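About Skarnance

Skarnance is a small language school on the second floor of a former shoe store in Bruvley. We teach evening and weekend classes to adults, mostly people who have moved here for work and want to get by at the bank, the doctor's office or a parents' night.

Classes have no more than nine students and run for 30 weeks, with a break in June. New students take a short placement talk first — there is no written test.

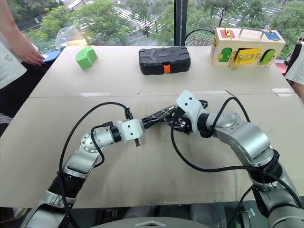

Photo: Skarnance

The building has a ramp at the side entrance on Pesitel Street. Office hours are 2 to 7, Monday through Thursday.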